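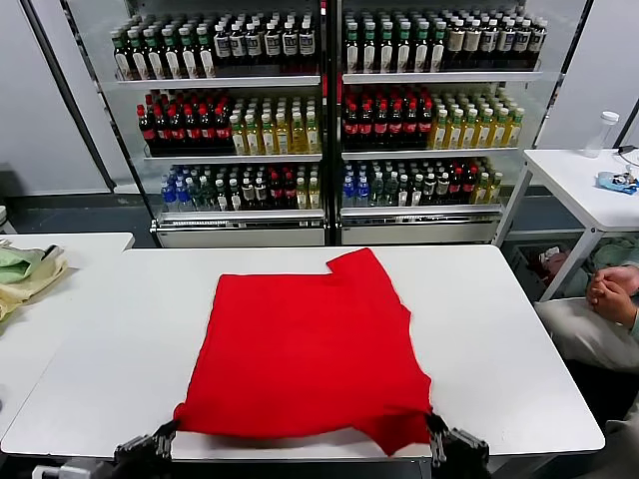
Keeping Hold of the Cloth: Corner Tracking and Grasp Planning for Two-Arm Flattening

Project report, third-year robotics software module
Trinity Gallagher
Supervisor: Ingegerd Bråten

1. What the project set out to do

The group already had a two-arm set-up that could pick up a cloth from a table, but the software driving it, Cirnard, treated every cloth as a flat rectangle. As soon as a corner folded under, the planner asked for a grasp point that lay on bare table. My project was to replace the part of Cirnard that chooses grasp points, and to give the controller some idea of whether it still has the cloth after closing the fingers.

I did not work on folding. The task ends when the cloth lies flat with no fold larger than a set size.

2. Starting point

Cirnard is split into three processes. The first reads the head camera and produces a mask of the cloth. The second, the planner, takes the mask and returns a pair of grasp points, one for each arm. The third runs the arms. They pass messages through a small library called Disitz, which was written by an earlier student and has very little documentation. I spent the first part of the project writing down what each message contained. That list is in Appendix A.

3. Perception

The old mask was a plain colour threshold. It works well for a bright red cloth on a white table, and I kept it as the first step. The trouble is behind the table, where there is a glass-fronted drinks cooler with red-capped cola bottles in it. Caps and labels passed the threshold, and the planner would sometimes report a corner on a shelf.

My first fix was to keep only the largest red area. This failed when a flap of cloth pointed towards the far side of the table, because the flap and the bottles behind it could join into one shape. The second fix was to find the edge of the white tabletop once at start-up and throw away everything beyond it. This is crude, and it has to be run again if the head moves, but it removed the problem. The cost is that any cloth lifted high enough to overlap the cooler in the camera view loses its top part. I limited the lift height to suit.

Corners are then found by tracing the outline and looking for sharp turns. Small notches along a bunched side also count as sharp turns, so each candidate is scored on the length of fairly straight edge on both sides of it. A folded corner gets a low score but is not thrown out, as it may be the only one within reach.

4. Grasp planning

The planner takes the two best corners on the near side and gives one to each arm. If the two points are too close together for the grippers to pass safely, it keeps the better one and moves the other along the edge. An edge grasp is less useful for pulling out a fold but it is better than no grasp.

Path planning is still done by Escobedo, the existing motion planner, which I did not change. I gave it a time limit of 400 ms per request. Before that it could sit for several seconds on a bad pair of points, and the arms looked as if they had crashed.

5. Knowing whether the cloth is held

Closing on thin cloth and closing on nothing give almost the same finger position. I tried using motor current alone and could not find a threshold that worked for both grippers. The final version lifts slightly, takes a new mask and checks whether the outline near each gripper has risen with it. If only one side has moved, the other arm opens and tries again, up to 3 times, and then the planner is called afresh.

6. Testing

Most testing was done offline in Pumier, our replay tool, which feeds stored camera images to the planner without moving the arms. I marked the usable corners by hand in 1000 images. The new planner picked a usable pair in 92 per cent of them. Most of the failures were cloths with a corner tucked fully underneath, where there is no sharp turn to find.

The offline result says nothing about slipping. On the arms, the most common fault was a gripper taking a large bunch of fabric at the corner – the grasp held, but the corner stayed crumpled when the cloth was laid down. The check in section 5 counts this as a success. It should not, and I ran out of time to change it.

7. Problems and further work

The lifting check adds a pause to every grasp. Ingegerd suggested running it during the normal lift and only stopping if it fails, and the message format in Disitz would allow this.

The colour threshold needs setting by hand for each cloth. A pale green cloth I tried was partly lost in shadow. A trained segmentation model would be the obvious replacement, and only the first process would need to change.

The tabletop edge should be worked out again each time the head moves. At present the operator has to type the command, and I forgot it more than once.

Appendix A: Disitz message list
Appendix B: Settings used for the final tests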